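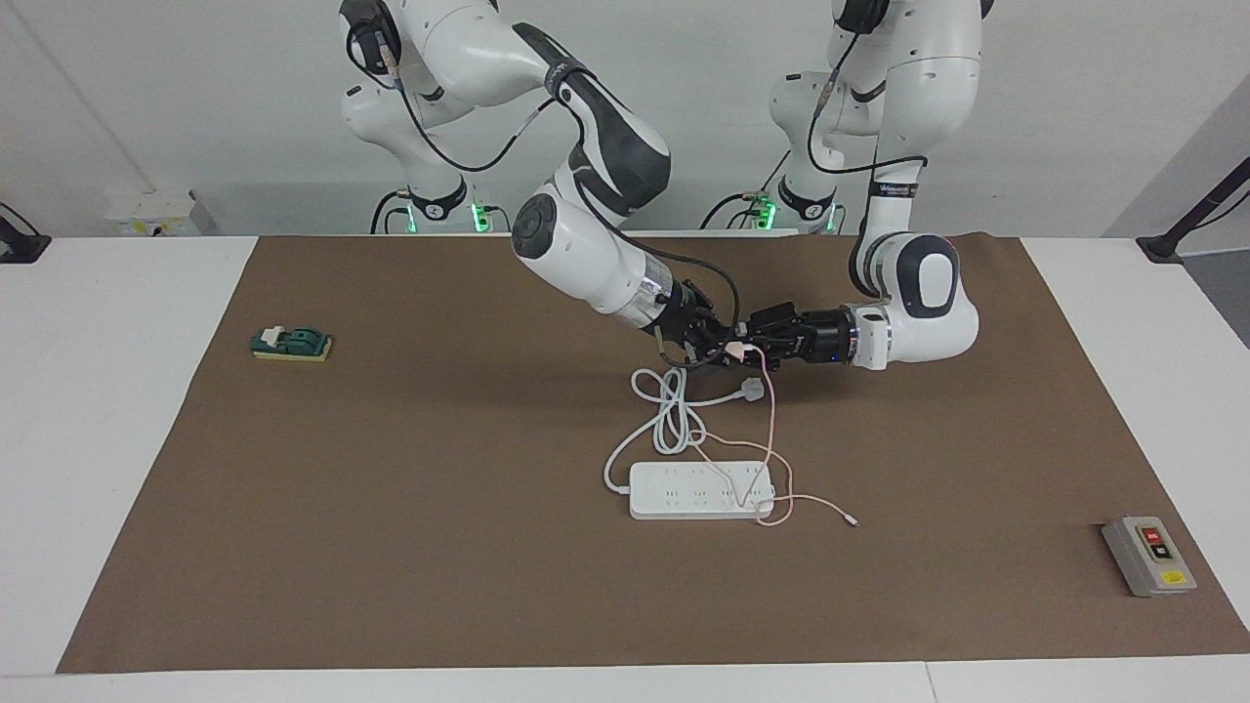

Notes from the Norley bench catch-up, August, typed up by me (Corinne Kowalczyk) while I still remember it!

We did cables first. Tavion Crenshaw wants every charging cable coiled and tagged before it goes in the drawer, and I'm all for it — I spent 35 minutes last month hunting for one. Agreed. Power strips stay on the table, one per mat.

Tavion will order 18 Velcro ties from Doucet. I'm doing the labels.

Drawer dividers held over, we ran out of time. Next catch-up at 4, same room.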